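March, workshop kitchen, started just after lunch

Notes on the wash-up corner before I forget what I did. Written for me mostly but anyone on the Iltilis bench please read the bit on the rack.

Why bother - the plates come back to the shelf with water marks and everyone blames the dishwasher we haven't got. Want one way of doing it that everyone sticks to. Also Gittins want a wash-up sheet for the unit by the end of the month, so may as well write it from what we do.

Cleared the white top first. Wiped down with the blue spray, then plain water, then a dry cloth. Gloss shows everything, every drip, every finger. Tried the Ekedel cream on a corner at the back, 25 ml on a damp cloth, left a haze that took longer to shift than the marks did. Not using that again on the counter. Fine on steel though.

Sink next. Same Ekedel on the brushed steel, going with the grain. Rinse, dry. Do NOT go in circles, I did the first bit in circles and could see it straight away under the lit wall. Went back over it, mostly gone.

Tap: limescale round the base where the lever is, and up inside the end of the spout. Vinegar on kitchen roll, wrapped, left it, then an old toothbrush. Mix was 500 ml vinegar made up to 1000 with warm water. Far too much for one tap, rest is in the cupboard with a label on. Don't drink it.
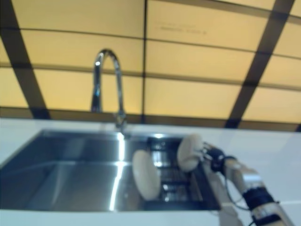

Sink and tap, yellow wall lit behind. Blurry.

The wall light. Left it on for all of this. It's good for seeing smears on the chrome and bad for judging the colour of anything - whites all go creamy. If you're checking plates for staining take them over to the window. I rejected one earlier that was perfectly clean, put it down to the panels.

Also the dark strip where the wall meets the counter is a dust trap. Cotton buds. Horrible job. Add to the sheet as monthly, not weekly, or it won't get done at all.

Water: set the heater to 70, too hot for hands even with gloves on, turned it down and forgot to write what to. Must check that befor the sheet goes out. Hot rinse does help them dry though, so maybe wash cool and rinse hot. Needs someone to try it properly.

The rack. Moved it to the right hand end of the sink so it drains into the steel and leaves the whole left side free for washing. Used to live on the counter on a tea towel, which was always sodden. Much better. Rods run front to back so plates want to go in at an angle and lean, they won't stand straight up like they do in the wooden one at home. One plate per gap or they touch and you get a wet crescent where they meet.

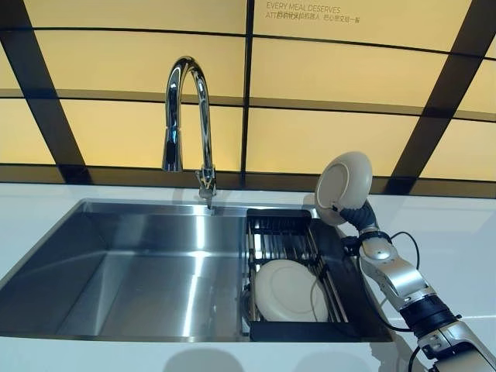 Rack at the right-hand end, off-white plate leaning in it, basin clear on the left.

Points on the rack for the Iltilis lot:
- plates only. Mugs roll about, put them on the cloth
- bottom edge in first, then let it lean, don't drop it
- nothing stacked on top, ever
- lift the whole thing out at the end of the day and wipe under it. The slime under there was unspeakable

Tried both directions for the lean. Face forward is easier to grab, face back seems to drip faster, not sure I believe that. Will time it when I've got a minute.

The rack came with the Filtidari order, the same one as the bin liners. Black coating on the frame is ok so far. If it starts to chip I want to know, last one rusted at the corners and left brown rings on the sink. Keep the packaging for now, it's on top of the fridge.

Left to do:
- heater setting (see above)
- new toothbrush, that one's finished
- find out if the Filtidari people do a cutlery pot that clips on the side
- inside of the spray end, vinegar hasn't got all of it
- wall panels, dry cloth only until somebody finds the care leaflet. No spray near them pls
- type up for Gittins, one page, big letters

Stopped at half four. Hands smell of chips.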